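Robot Learning Lab, Lindon track
Handout 7: Randomized wall textures and wrist views in simulation

Read before Sunday. The exercise uses the Volbridge simulator with the Skelar policy. Runs are rendered from the wrist, so the fingers are always in view and the background changes with the pose.

1. Problem. A policy trained on one set of surfaces tends to read the surface as a cue for position. The Kopecký split holds out whole textures and wall pictures, and leaves geometry and lighting fixed. The training set has 88 rooms. The held-out set has 35.

2. Uninformative views. With no target in view, the encoder still returns a feature vector, and the policy still acts on it. A strong pattern such as a cracked stone finish or a hung landscape can dominate that vector. 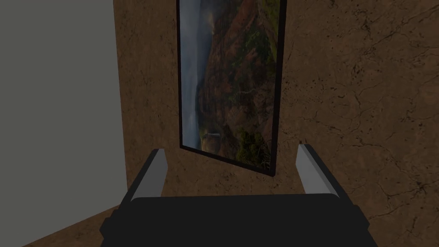
Desta asks whether such views should simply be dropped from training. They should be kept. Dropping them removes the states from which the policy has to learn to search, and the held-out score falls. Mask the action loss on them only if the demonstrator was idle.

3. Measure. For each view, swap the texture, keep the pose, and compare the two predicted actions. Report the angle between them. Take 41 poses per room and give the median, not the mean; a few large flips distort the mean.

4. Shadows and plain surfaces. Flat gray areas carry no texture, so any change in the action there comes from the rest of the view. Check poses over a boundary between two surfaces separately. 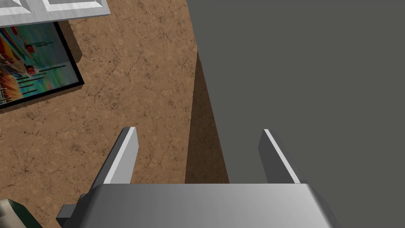
Fig. 2. Wrist view, open gripper over the edge between veined brown and plain gray.

5. To hand in: the median angle per room, the boundary poses as a separate row, and the seed used for the swap.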